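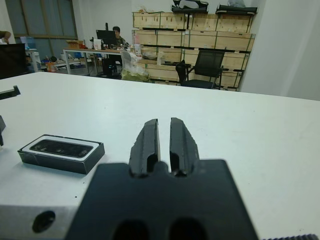

Workshop & Bench

Setting up a white table for small electronics

Posted Monday, September 8, 2025

A white table is a good surface for handling bare circuit boards, sensor modules and the small brackets that go with them. Dark parts show up against it, and so does a dropped screw. It also shows every scuff and speck, and most white tops have no protection against static until you add some. The steps below take a bit over an hour the first time. They assume an ordinary office or shared workroom, with desks and monitors close by, and a table that other people will walk past.

What you need

A table with a flat, matte white top
Two microfibre cloths
Isopropyl alcohol and a small bottle of dish soap
A static-dissipative mat with a ground cord, and a wrist strap
Antistatic bags in two sizes
Shallow trays, white or clear
Masking tape and a fine marker
A soft brush

Step 1. Clear the top

Take everything off, including the things you think of as belonging there. Brackets and other loose hardware tend to collect along one side of a table and stay for months. Put them in a tray for now and sort them later. Anything bolted down can stay, but brush around its base, where filings and cut wire ends gather.

Step 2. Clean it

Brush first, then wipe. If you wipe first you drag grit across the top and add to the scuffs. Use a damp cloth with a drop of soap, then a second cloth with clean water. Small dark specks that remain after this are usually solder flux or marks in the surface itself. Try alcohol on a corner before using it on the whole top, as it dulls some coatings. If a speck doesn't lift after two tries, leave it alone.

Let the table dry fully before you put the mat down. Moisture caught underneath leaves a tide mark that is harder to remove than anything you just cleaned.

Step 3. Lay the mat and ground it

Put the mat where your hands will be, not in the centre of the table. Connect the cord to a proper ground point and check it with a meter. We use the Falgate grey mat, which comes with 2 snaps and a cord long enough to reach the wall behind a standard desk. The white top around the mat is for things that are already bagged or enclosed in a housing.

A bare tabletop does nothing for static by itself. People often assume a lab-looking surface is a safe one — check yours before trusting it.

Step 4. Set out the parts

Place modules with room between them and keep cables out of the way. Anything with a glossy window or exposed lenses should sit with the glass clear of the table, since a single grain of metal will scratch it. If the module has a long body and a short one-sided mount, angle it so that it rests on its widest face. Keep it well back from the edge.

Brackets go in their own tray. They are heavier than the modules and have hard corners, and one slid carelessly across the table can chip a window or bend a row of pins.

Step 5. Pick up and hold boards properly

Hold a board by its edges, on the two long sides if you can. Keep off the connectors, the pins and any strip of bare contacts. Fingerprints on contacts cause trouble weeks later, and bent pins cause it straight away.

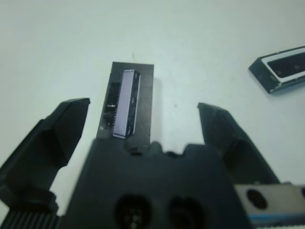 When you need to look at a connector or a row of pins, stand the board upright over the table and look along the row from one end. Pins that seem straight from the front will often show a lean from this angle. Watch for bright specks between the contacts. They may be stray solder or only a reflection, so tilt the board a little and see whether the speck moves with the light. A reflection shifts and solder stays put.

Do this low over the surface, a hand's width up at most. If the board slips it won't fall far. Set any second board aside, away from where you are working, so the two can't knock together.

Step 6. Label as you go

Write the label before the part goes in the bag. Use the part number, the date and one word for its condition: good, check or dead. Our Uria boards all look the same once bagged, and the only reliable way we have found to tell them apart is the number on the tape. The last one we logged was 2,714.

Keep the "check" parts in a separate tray and go through it before it reaches 11 or 12 items. Past that it becomes storage.

Step 7. Pack up at the end of the day

Bag the bare boards, put caps over lenses if you have them, and lay the modules flat in a Brundum drawer unit or any closed box. Do not stack boards directly on each other. If a part has been cleaned with water-based cleaner, leave it 48 hours in a dry room before you seal the bag.

Wipe the table once more with a dry cloth. Coil the wrist strap and leave it clipped to the mat, where the next person will see it.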